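Home | Forums | Small Shop Automation | Buying & Budgeting | Log in

Second arm now or in December?

soleneponsflowers
We do silk flower arrangements and I'm pricing a bench for the Viltotitz workshop. Two arms, a table, mounts, the lot. My boss Fouzia Lodhi wants one number from me and I keep coming back with three!
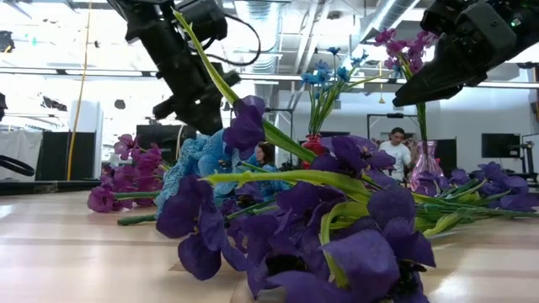

I've got 2000 set aside for fingers, cables and spares, on top of the arms. Too much?

khurram_m
Not enough. We burned through ours at Erkeo in 21 weeks, mostly on cables.

anel_mts
Disagree, cables are cheap. Budget for vases, and I mean it. Get the exact ones you sell, in every shape. A little red one with a narrow neck, like the one holding the blue flowers, is a totally different grab from a fat one, and you'll want spares of each.

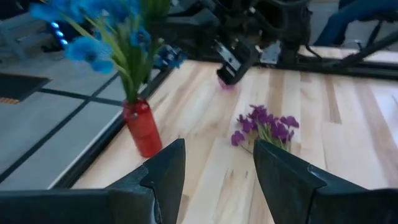 khurram_m
OK fine, vases too. But I'd still buy one arm first and see if you like it (we did, no regrets).

pakhei_lo
One arm is false economy if you're putting stems in vases. What holds the vase? We paid 169 for a fixture and it's been in a drawer ever since.
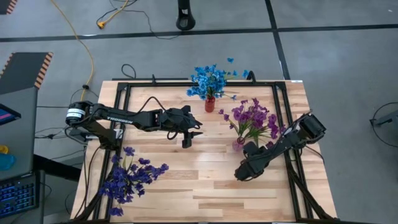 Get both, skip the fancy table, and ask for a quote that's good for 24 days so Fouzia can sit on it.

soleneponsflowers
That helps a lot, thanks! Here's my list so far:

1. Two arms, same model, one order
2. Spare fingers, plus something grippy for glass

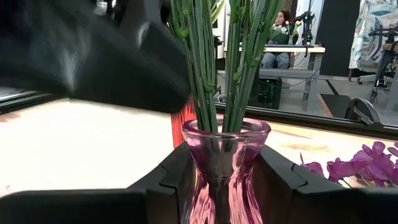

3. Vases, three of each shape
4. Cables (happy now, Khurram?)

khurram_m
Double number 4.

14 replies | 6 likes | Share

Recent threads
Zokholm bench frames, worth the shipping?
Chaudhary quote came back high
Leasing vs. buying for a tiny shop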